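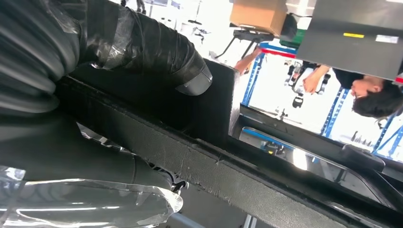
Robot arm in a ribbed black protective sleeve, with clear plastic wrap and tape over it. Blue shelving uprights with parts stored between them are at the rear.

Bevholm Releases Plornatance Budget Schedule for Robot Arm Purchases

Schedule separates arm price from sleeves, tooling, spares and acceptance work; quotes on the new format to be held for 90 days

RENDWOOD, Jan 2, 2026 - Bevholm, a supplier of robot arms and related equipment to small and mid-size manufacturers, has released Plornatance, a budget schedule for customers planning the purchase or lease of one or more robot arms. The schedule is a spreadsheet with a written guide. It replaces the single-page estimate form Bevholm has issued with its quotes until now.

Plornatance divides the cost of a robot arm installation into 17 budget lines. Each line has an owner (buyer, supplier or integrator), a payment point, and a field stating whether the amount is quoted, estimated or carried as an allowance. A line may not be left blank. If an item does not apply, the person completing the schedule enters zero and initials the entry.

The format was prepared by Bevholm's planning group in Rendwood with the integration firm Llorente, which will accept it as the commercial section of its own proposals.

"Most of the overruns we reviewed were in items that everybody on the project knew about and that had no line of their own," said Leire Moya, head of planning at Bevholm. "Cable carriers, sleeves, a second set of fingers, the day rate for somebody to come back and re-teach positions. They were folded into installation, and installation was a round number."

Basis for the schedule

Bevholm and Llorente reviewed the closed accounts of 32 installations completed by the two companies, separately or together. For each one the approved budget was compared with the final invoiced amount, including change orders and parts bought by the customer after handover during the first year of operation.

The arm and controller were close to budget in nearly all of the accounts. The larger differences were in end-of-arm tooling, protective covers, floor preparation, guarding changes after the risk assessment, and spare parts. In several accounts spare parts had been left out of the capital request altogether and were later charged to the maintenance budget, where no provision had been made.

Customer names and individual project costs are not included in the published guide.

Contents of the schedule

Lines 1 to 4 cover the arm, the controller, the teach pendant and any software licenses. Licenses must be entered with a term. A license that renews annually is entered once as a capital item for the first year and again in the operating section for each following year of the planning period.

Lines 5 to 7 cover end-of-arm tooling, tool changers, and fixtures. The guide asks for two quantities for each tool: the number in service and the number on the shelf. Lead time for the shelf unit is recorded in working days.

Lines 8 and 9 cover protection of the arm itself. Line 8 is for fitted sleeves and jackets, entered with a stated replacement interval. Line 9 is for short-life coverings such as film, tape and disposable wraps. These had no entry on the previous form. Both lines carry a labor field, in hours per change, and the guide directs the buyer to multiply this by the expected number of changes in the planning period before approving the amount. Where a cover is fitted over a joint, the supplier must state whether it reduces the usable joint range and whether the arm has to be re-checked for clearance after each change.

Lines 10 to 12 cover guarding, floor and mounting work, and electrical and air supply. Mounting stands and brackets are entered at line 11, including those used only during commissioning.

Lines 13 and 14 cover spare parts and their storage. Shelving, bins and labeling are allowable costs under line 14. The guide recommends that storage be located within reach of the work area and that its floor space be shown on the layout drawing submitted with the capital request.

Lines 15 and 16 cover commissioning and training. Commissioning is quoted in hours, with a separate rate for hours worked outside the agreed shift. Training is entered per person and per role, with a provision for repeating the course when staff change.

Line 17 is contingency. It is calculated only on lines marked as estimated or as an allowance. Quoted lines carry no contingency.

"A percentage on the whole total rewards the supplier who quotes least," said Dumisani Ngubane, commercial engineer at Bevholm. "With this method, a buyer can see the contingency go down as estimates are converted to quotes. It gives purchasing something to ask for between the first draft and the approval meeting."

Purchase and lease comparison

A second sheet in Plornatance sets purchase and lease side by side over the same planning period. The sheet requires that both columns contain the same tooling, cover and spare part quantities. According to the guide, lease offers are often compared with purchase prices on the arm alone, leaving consumable items out of one column and including them in the other.

Return condition is a required entry for leased equipment. The lessor must state which marks, residues and cover damage are chargeable at the end of the term and who pays for transport and packing. Bevholm will complete this entry on all of its own lease offers. Buyers using the sheet with other suppliers are advised to obtain the entry in writing before signing.

The sheet does not calculate tax treatment. Buyers should take this from their own accounting staff.

Planned hours and cover replacement

The guide sets a default review point at 200 operating hours. At that point the user inspects the sleeve, short-life coverings, connectors and cable routing, records the condition of each, and compares the actual number of cover changes with the number budgeted at lines 8 and 9. If the two differ, the remaining periods are recalculated from the actual figure.

The default is a planning value and is not a service interval. Service intervals for the arm remain those given in the manufacturer's manual.

Kylie Waaka, service manager at Llorente, said the early review was added at the request of field staff. "We were being called to sites where the covers were being changed on a completely different pattern from the one in the proposal," Waaka said. "Sometimes more often, sometimes much less. Either way the stock on the shelf was wrong. One inspection in the first weeks gives you a real number to order against."

The inspection record is a single page and may be kept on paper. Photographs are optional. Where they are used, the guide asks that the joint number and the date be written on the record next to the file reference.

Quote validity and order terms

Quotes issued by Bevholm in the Plornatance format will be held for 90 days from the date of issue, for all lines marked as quoted. The period applies to price only. Delivery dates are confirmed at order.

Buyers may release the lines in stages. The arm, controller and any long-lead tooling can be ordered first, with covers, spares and training released at a later payment point inside the validity period. Lines released after the period are requoted individually and do not reopen the rest of the schedule.

Existing customers with an open quote on the previous form may request conversion at no charge. Conversion takes about 17 working days for a single arm and longer for multiple arms with different tooling. The previous form will be withdrawn in May. Change orders against projects already under contract will continue on the original paperwork until those projects close.

Llorente will apply the same validity period to integration work quoted jointly with Bevholm. For work quoted by Llorente alone, the company's existing terms apply.

Limits of use

Plornatance is intended for floor-mounted and stand-mounted arms. It has no lines for gantries, mobile bases or conveyors, and these should be budgeted separately with a reference entered in the notes column. The schedule is not a risk assessment and does not replace one. Guarding amounts should stay marked as estimated until the assessment has been completed for the final layout.

The worksheet holds up to six arms. Above that number, Bevholm recommends one workbook per production area, with shared spares entered in the first workbook only.

"Shared spares are the entry we expect the most questions on," said Araceli Zabala, who maintains the workbook at Bevholm. "If two areas both list the same wrist unit, the total is too high. If each assumes the other has listed it, there is no wrist unit. The check column will flag the first case. It can't flag the second, so read the notes on page four."

Availability

The schedule and guide are available from Bevholm on request, without charge and without an obligation to obtain a quote. The workbook may be copied and altered for internal use. Altered copies should not be submitted to Bevholm or Llorente for quotation, as line numbers are read automatically on receipt.

Corrections to the first issue will be published as numbered revisions. The revision number is shown at the foot of each sheet, and quotes will state the revision they were prepared on.

About Bevholm

Bevholm supplies robot arms, controllers, protective covers, tooling and spare parts, for purchase and lease. Its planning, stores and service departments are located in Rendwood.

About Llorente

Llorente designs and commissions robot installations for manufacturers and provides field service on completed systems.

Press contact

Encarnación Bustamante
Communications, Bevholm
Rendwood

Requests for the workbook should be marked "Plornatance" and should state the number of arms planned and whether a lease comparison is required.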